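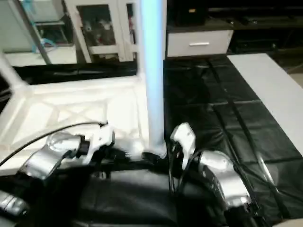
Fine grey dust on the sealed concrete floor of a shared entrance hall

Last updated: January

Posted by Perow Court Management

We are responsible for the upkeep of a residential building of 18 flats. The ground-floor entrance hall and the corridor leading to the bin store have a concrete floor which was sealed before the present management took over. We have no record of the product used.

A fine grey dust returns within a day or two of cleaning. It is most noticeable along the skirting and beneath the letter boxes, and it is carried on shoes into the lift and on to the carpeted landings. The floor is at present swept each morning at 7.30 and mopped once a week with a general floor cleaner. The contractor has suggested mopping daily, at additional cost.

We should be grateful for advice on the following. Is the dust likely to come from the concrete itself, or from outside? Would daily mopping be of benefit? Is there a method of sweeping that does not simply move the dust from one end of the corridor to the other? Residents have asked that any work causing strong smells be avoided while the hall is in use, as there is no second entrance.

Drindanard Buildings Desk

The first matter to settle is the source, as the remedy differs. Choose a small area away from the entrance door, clean it thoroughly and allow it to dry. Rub it firmly with a dark, dry cloth. If the cloth comes away with a pale powder, the surface of the concrete is wearing and the seal has failed in that area. Repeat the test in a corner that receives no foot traffic. A clean cloth in the corner and a marked cloth in the walkway would suggest ordinary wear.

A few drops of water are also informative. On sound sealer they will stand on the surface. On bare or worn concrete they will darken the floor as they soak in.

Should the cloth remain clean in both places, the dust is being brought in. In that event attention should be given to the entrance matting. A mat that allows only one step is of little use. Where the hall permits, the matting should be long enough for each foot to land on it at least twice, and it should be lifted and cleaned underneath. Grit collects below a mat and is then ground into the floor.

We would not recommend daily mopping until the tests have been carried out. Too much water on worn concrete leaves a film of fine material as it dries, and the floor may look worse by the following day. Weekly mopping with a well-wrung mop and clean water changed often is sufficient for a hall of this size.

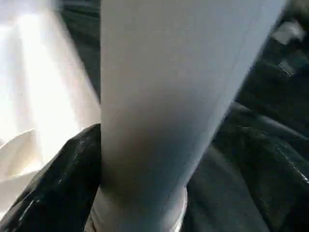

Pale tapered part with a collar at its narrow end.

As regards equipment, a soft-bristled broom is preferable to a stiff one on a smooth floor. A stiff broom lifts fine dust into the air, where it remains until the cleaner has left and then settles again. Tools should be wiped down before they are put away. Dust lodges around collars and joints and is returned to the floor at the next use.

If the floor does need to be resealed, a water-based product will generally have less smell than a solvent-based one, but the label and safety sheet must be read in either case. The existing seal should be identified, or a small patch tested, before the whole floor is coated. Closing one half of the corridor at a time would keep the only entrance open – please check this arrangement against your fire safety assessment first.

Silus

Get a vacuum. Sweeping never gets it all up.

Pyo Housing Office

The previous reply is brief but has some merit. A vacuum cleaner with a fine-particle filter is the better choice along skirtings. It does not remove the need to sweep, however, particularly where leaves and larger litter are blown in. Our own blocks have a similar floor, and the procedure issued to our cleaning staff is set out here.

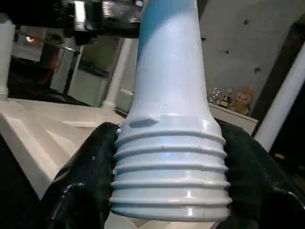

White plastic base with five raised ribs.

1. Close the entrance door and any windows in the hall. A draught will undo much of the work.

2. Lift the mats and take them outside before any sweeping begins.

3. Begin at the far end and work towards the entrance, using short, overlapping strokes. Keep the broom head on the floor at the end of each stroke.

4. Collect the sweepings every few metres. A single heap at the end of a long corridor will be walked through by residents.

5. Set the front edge of the dustpan flat on the floor and draw the dust in slowly. Move the pan back a little and repeat until no line remains.

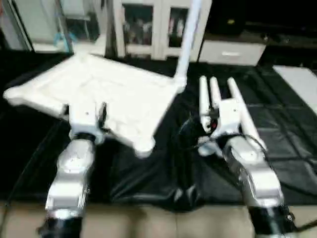

6. Empty the pan into a lined bin with the rim held low inside the bag, and tie the bag before moving it.

7. Vacuum the skirting line, the door tracks and the space beneath the letter boxes.

8. Damp-mop on the scheduled day only, and return the mats when the floor is fully dry.

With regard to the contractor's proposal, we would suggest asking for a trial month of the procedure above before agreeing to a higher charge.

Comments

Bin Store Blues: The cloth test left my duster white. At least I now know it is the floor.

Ground Floor Reader: Please could someone confirm whether step 1 applies where the door is held open for deliveries?

Pyo Housing Office: It does. We ask staff to wait until the delivery has finished.

Perow Court Management: Thank you to all who replied. The walkway failed both tests and the corner passed. We are obtaining prices for resealing and have ordered longer matting.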